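An Afternoon at the Tullidov Open Day: Teaching Arms to Tidy Toy Bricks

I went in October, mostly because the flyer said "no programming needed" and I have heard that one before.
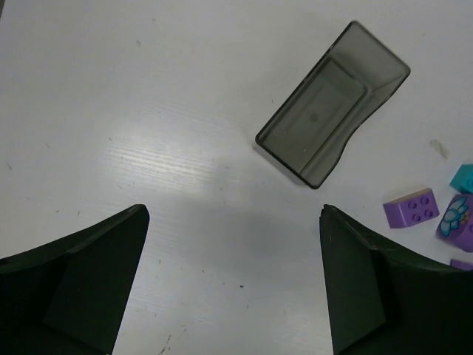 What they were showing

Tullidov rents the upper floor of the old Szewczyk building. The demo I stayed longest at was a brick-sorting job. An operator moves a small leader arm by hand, a second arm copies it, and everything gets recorded. The wrist view goes up on a monitor, so visitors see two dark fingers, white table, a smoky see-through tray and some purple and teal bricks off to the right. One brick has a lotus-type flower printed on it, which the kids in line liked a lot more than the arm.

The goal is bricks in tray. My four-year-old nephew does this without a recording session.

The numbers

Szymon Malinowski ran the station and was patient with me. He told me they had 2,280 recordings of this one job, and that they throw out some 100 more for bad grasps or an operator who sneezed. I asked how it did with a different tray. He said they would need new recordings for that, maybe fewer. How many fewer he wouldn't guess.

I got a turn. The leader arm is light and a little loose at the elbow, and there's a lag you stop noticing after a minute. I fumbled my first three bricks. With only the wrist view to go by, I kept losing the bricks at the right edge, and judging height from a shadow between the fingertips is harder than it sounds. If my tries went into the pile, I feel sorry for whatever learns from them.

What I didn't see

The trained version. It was on the schedule for 3 p.m., then moved to 4, and then I had a bus. The Braltetti people downstairs had a video of theirs running, sped up, with the speed printed very small.

Worth going?

Entry is free and parking at the Grumstead lot was 40 minutes of circling. Go for the hands-on turn. Ask to see it run by itself before you believe the flyer.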